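May 12, 2026

Groddale housing, model shop notes

Back on the Groddale block after a few days of doing nothing but emails. The client has now confirmed that the plot loses a strip along the north side for the new footpath, so the whole massing has to shuffle south and the courtyard gets thinner. I'm less gloomy than I was yesterday! The old courtyard was too wide for its own good and the ground floor flats looked a bit lost around it.

Cut the new base this morning at 1:200. The contours came out fine except for the corner by the culvert, where the survey file has two lines crossing (it did this in December as well, so whoever opens it next, please fix the source and don't just patch your copy). I've sanded that corner by hand and it will pass.

Tried 3 versions of the stair cores. The first has them on the outside, open to the air, which I love and the fire people won't. The second tucks them into the inner corners and eats a bedroom on every floor. The third puts them halfway along each wing with a slot of daylight from the roof, and I keep coming back to that one. It costs us a little lettable area but the landings get a window each, and you'd really notice that on a wet morning with shopping.

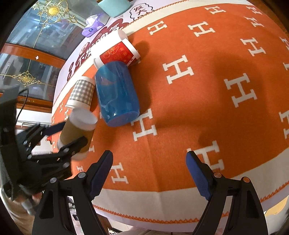 The balconies are still a pain. At 11 storeys the tower end catches the wind coming down the valley and Umex want the fronts solid up to the rail, whereas the planners' note asks for something "light". I've glued up a mixed front - solid to knee height, then bars - and it looks better than it sounds. Left it on the window shelf, please don't lean things on it.

Dug out our drawings for Caldeira to check the deck access widths. We drew those too mean and said so at the time, so I've gone wider here and pinched it back from the stores.

Jirnora rang about the brick. They can hold 2,000 of the pale ones for a sample wall but want an answer soon. My vote is yes, though I'd like to see them next to the darker mortar first.

Still to do: roof slots on the east wing, trees (fewer than last time), new card for the footpath. We're out of the thin grey and the blades are nearly gone too.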